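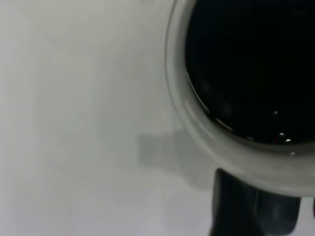
Kenta Onishi replied that he had the same trouble with a Cukow drip machine and it was scale.

Tags: Coffee, Kitchen, Cleaning
April 22, 2019, by Jirnura

My coffee has tasted bitter for 17 days. Same beans, same grind. What should I check?

Kenta Onishi
Run vinegar and water through it, then plain water twice – mine took 90 minutes in all.
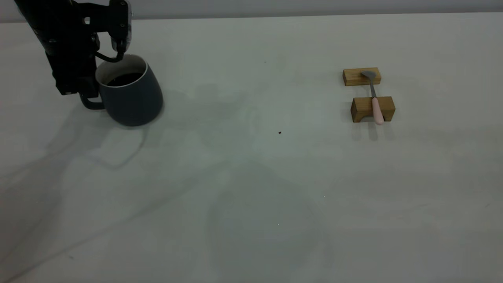 Ueda
Buy fresher beans. Yours are probably from August.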